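Textiles and Household Care, Unit 6
Knits: why your sweater hates the dryer
Handout for Tuesday, May 12, 2020

Last unit was wovens, and most of you survived. Knits are harder to like because they move. A woven cloth is two sets of threads crossing at right angles, like a well-behaved street map. A knit is one long yarn pulled through itself in loops, row after row, and every loop has room to shift. That slack gives you stretch, warmth and elbows that bag out by September.

Terms to know for this unit:
Course – a row of loops running across the fabric.
Wale – a column of loops running up and down.
Gauge – how many loops fit in a given width. Fine gauge looks smart and snags. Coarse gauge looks homemade and lasts.
Ribbing – columns of knit and purl side by side. It pulls in, which is why it gets used at necks, cuffs and hems.
Nap – raised fiber ends on the surface, brushed up on purpose.
Pilling – raised fiber ends on the surface, brushed up by your backpack.

On shrinkage. Two things go by this name and they get mixed up on every exam. Relaxation shrinkage is the fabric going back to the size it was before the mill stretched it. You can often block some of it out. Felting happens to wool when heat, water and rubbing lock the fiber scales together. You can't block that out. You own a smaller, thicker sweater and should look for a smaller, thicker friend.

Drying. Support the whole weight. Almost 700 grams of water can sit in a medium sweater after rinsing, and on a hanger all of it pulls on the shoulders. Press it in a towel, don't wring, then lay it flat on something clean and nudge the edges back into shape.

The Rernik drying rack in the lab holds 2 sweaters. The Ovus one claims more and is lying.
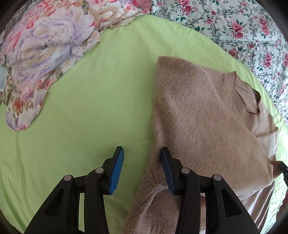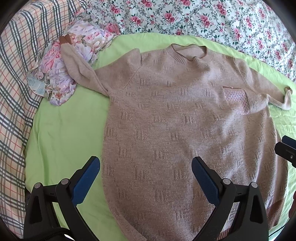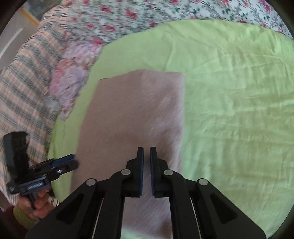 Two knits and a napped pink cloth on a green sheet

Course Materials: Unit 6

Read the Garnis chapter on loop structure before lab. Skip the history section unless you enjoy stocking frames. The Saxena care-label chart is on the course page; print it, since the symbols will be on the final and they are no more logical than they look. Bring one knit item you would not cry over. Swatches are due at the start of lab, labeled on the back.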